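Junditz Household Items

README, version 2
Last updated 4 January 2023

Contents

Junditz is a set of 3,000 short recordings of everyday items being sorted, stacked, packed and put away. Each recording comes with a text file that says which items were on the surface at the start, where they were meant to go, and where they were at the end. The item list has 39 entries and is in items.txt.

The set is split into three folders, named after the rooms:

della – table work. Cups, bowls, plates, flatware, a dish rack.
karam – shelf work. Boxes, cans, jars with lids, two sizes of storage bin.
mernano – cloth and soft goods. Dish towels, washcloths, socks, one small blanket.

An item keeps the same number in all three folders. Item 14 is the blue bowl wherever it turns up. If an item broke and was replaced with one that did not match, the replacement got a new number and the old one was retired. Retired numbers stay in items.txt with an R after them.

Activities

Every recording has one activity label. The labels are sort, stack, pack, unpack, fold, wipe and put away. "Put away" is used only when the item has a named home, such as the dish rack or the top shelf. Moving a cup from one side of the table to the other is "sort" if there was a sorting rule and "other" if there was not. The "other" label is small and fairly messy – we would leave it out of anything that needs clean classes.

Folding was the hardest to label. A towel is marked "folded" if two opposite edges meet within the width of a finger. Socks are marked "paired" and are not graded for neatness.

The start layouts were drawn up ahead of time and are in layouts.txt. They are not all equally tidy. Some of the shelf layouts put tall boxes in front of short ones on purpose, so the label for the short box will say "blocked" at the start. 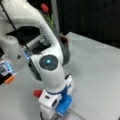 File layout

Each recording has its own folder, with a five-digit number. Inside are:

clip.mp4 – the recording, no sound
items.csv – one line per item, with start and end place
notes.txt – free text, often empty
label.txt – one word

Places in items.csv are written as names and not as measurements. The names are listed in places.txt. "Edge" means any part of the item hangs over the side of the table or shelf.

Known problems

In della, items 6 and 7 (the two white saucers) are swapped in a run of early recordings. We have fixed the ones we found. Check any result that depends on telling them apart.

The large bin in karam is sometimes written as "bin" and sometimes as "bin L". Both mean the same thing.

Empty notes.txt files are normal.

There are no filled containers in the set. The cans are sealed and the jars are empty, so please don't use it for pouring or spills.

Use

Free for research and teaching. Keep this file with any copy you pass on. If you drop or merge labels, say so in your own README and change the folder name so the two versions don't get mixed up.

Changes in version 2

Added the blanket and the washcloths to mernano.
Split "tidy" into "sort" and "put away".
Removed recordings with a missing items.csv.
Fixed a typo in places.txt ("sheft").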